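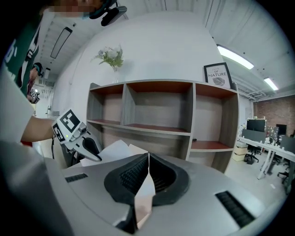

Most household paper goes wrong at the envelope stage. A letter is read, folded back along its crease and left on the nearest flat surface, where it stays until February.

Paavo Heiskanen kept his in a kitchen drawer for years. When he emptied it he found 636 sheets, and 70 of them were worth keeping. He now does the job at a cleared table, one envelope at a time.

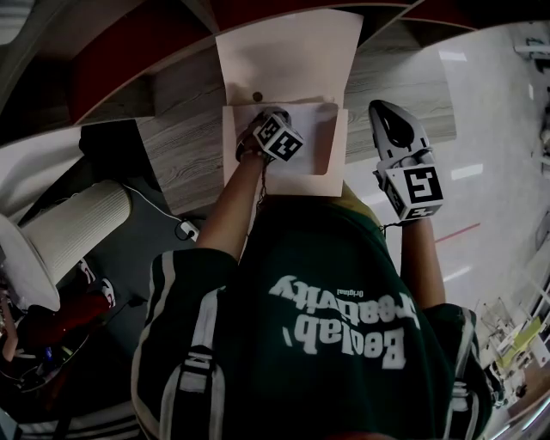
The rule is simple. Open it, flatten the contents, decide. Anything with a signature goes back in its envelope with the year written on the front. Guarantees go together, and old statements go in the recycling.

Onni Hyvönen, who fits shelving for Arkeck, prefers open shelves to drawers for paper.

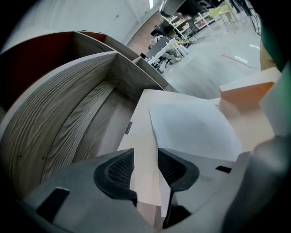

"You see it, so you deal with it," he says. He gives post one shelf at elbow height and clears it every 3 weeks. Boards and boxes go lower down, where the weight does no harm.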